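Notebook, arms bench
September, 9:30 a.m.

Spent the first hour on the equipment request for next year. The form wants a single line per item, which doesn't suit us because half of what we need only makes sense next to something else. Writing it out here first so the form can be copied from it.

What we have working: two arms at the kitchen counter, the wrist camera, and the older controller that came over from Illholm. What we don't have: a spare of anything that wears out. Last spring we lost most of a week to one cracked finger mount, and the part itself cost less than lunch.

So the request is in two piles. First pile is spares and consumables, second pile is the new arm. I would like the first pile approved even if the second isn't, and I'm going to ask for them under separate headings so they can't be traded against each other.

Spares pile

Finger pads. The textured ones grip glazed and plastic cups well enough but they polish smooth on the high spots. Buy 5 pairs. Kutow sells them in pairs only.
Finger mounts. Keep 3 on the shelf.
Cables for the wrist camera. The strain relief is the weak point. Ask Ahmadpour if they will make them up with the right-angle connector, otherwise we do it here and lose an afternoon.
Fuses, thread lock, zip ties. Out of the general shop budget, don't put on the form.
Dishes. Cups, utensils, another rack. Also shop budget. Buy ordinary ones from a store.

I have put $1,000 against this pile. Shipping from Kutow is included in that. Ahmadpour hasn't quoted yet so the cable line is my own guess from the last invoice, and I should replace it when the quote arrives.

11:15

Cup work at the counter. Both arms up. Using the light blue cup today. The close-up view from the wrist is as much of a problem as it was before: once a cup is near the fingers it takes over the picture and smears as soon as anything moves. That bears on the budget, because one of the options on the Drulalside quote is a camera bracket that sits farther back from the fingers, and I had crossed it out as a luxury.
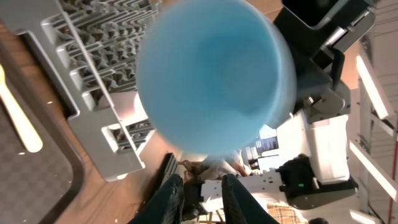

Should we buy the camera bracket now, or wait and order it with the new arm?

Order it now, on the spares pile. It fits the arms we already own, so it's useful whatever happens to the big request, and Drulalside charges the same for it either way. If the new arm is approved we move the bracket across or buy a second one then.

Need to find room for it under the $1,000. Could drop one pair of pads. Could also leave the spare rack out, but it's in the shop budget anyway so that saves nothing on this form.

1:40 p.m.

New arm. Three things keep getting mixed up when we talk about this, so separating them.

The arm itself. Drulalside will quote the same model or the next one up. The next one up reaches farther and lifts more. We don't lift anything heavier than a full cup, and the reach we have covers the counter. I would stay with the same model. Same spares, same fingers, same software, and people here already know where it misbehaves.

The stand and base. This was left off the last request completely and had to be paid for out of travel. Put it on the form. The stand price is $2,000 with the plate drilled to our pattern. Lead time is longer than for the arm, so the stand has to be ordered first or the arm sits in its box. If we drill the plate ourselves it's cheaper, but the last one came out slightly off square and we still shim it.

The time to set it up. Doesn't cost money on the form but it costs the bench. While a new arm is being mounted and calibrated, nothing else runs at that counter. Better to schedule it for a slow stretch than for whenever the truck shows up. Ask Drulalside if they will hold delivery.

Also asked myself if we should lease. The Illholm people lease theirs and seem happy, but they swap setups often and we don't. The lease terms I have seen charge for wear on the fingers and housing, and wear is most of what we do. Left it out.

Service contract: the basic one covers the joints and the controller. The full one adds the gripper, and we replace those parts ourselves in less time than it takes to fill in the return slip. Basic.

3:20 p.m.

Went through the old orders to check my numbers against what we really paid. Pads were close. The mounts were low because there was a setup charge I had forgotten, so asking for all the mounts in one order makes sense. Cable line still open.

Things to settle before the form goes in:

– Quote from Ahmadpour on the cables.
– Part number for the bracket, the one on the Drulalside sheet doesn't match their catalog.
– Whether the floor by the window takes another base without running a cord across the walkway. If it doesn't, there's an outlet to pay for and that comes from facilities, with its own form.
– Does the stand count as furniture or as equipment? Furniture goes through a different office and takes longer. Last time they called it furniture.
– Old controller: keep as a backup or send back to Illholm. I would keep it. It takes up one shelf.

Order of asking, if they only give part of the money: bracket, mounts, pads, cables, stand, arm. The stand before the arm because of the lead time, but no sense buying a stand if the arm is turned down, so those two have to be marked as linked. There's a box on the form for that, second page, easy to miss.

4:45

Moved the totals into the shared sheet. The cable line is marked as a guess. Pads cut to four pairs for now to make room for the bracket, put the fifth back if Ahmadpour comes in low.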